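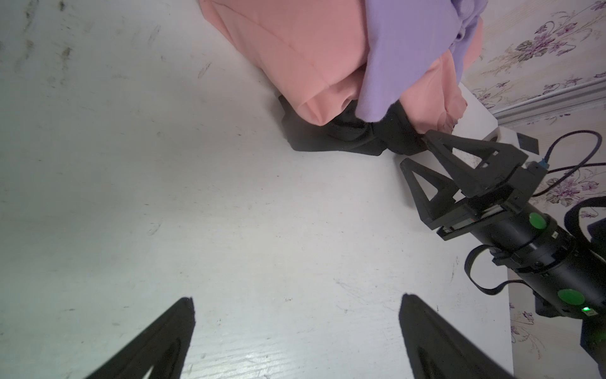 Two Arms and a Pile of Laundry

Dineo Ndlovu built Varma in a spare room with violets on the wallpaper. The job she picked for it is clothes, the soft kind that never lie the same way twice. Parts came to 2620 dollars - motors were most of that.

She has logged 154 practice runs since June. The table is white and scuffed, and she leaves it that way.

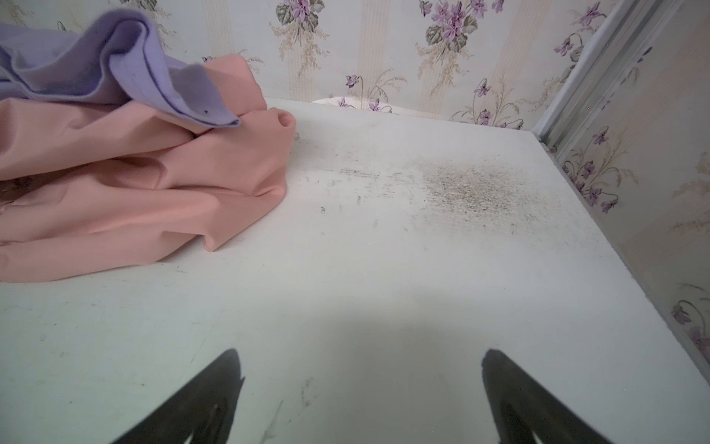
Why start with cloth?
It was what she wanted help with, and a dropped shirt doesn't break.

Each finger took her 3 tries to print. The wrist cables still need a better route.

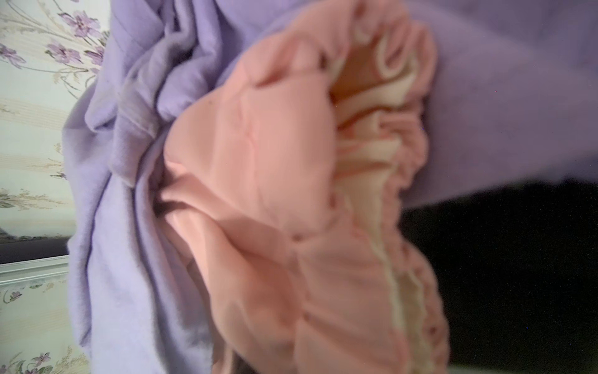
Flerar, a reader who builds arms too, wrote to say that thick fleece stalled his motors until he slowed the close.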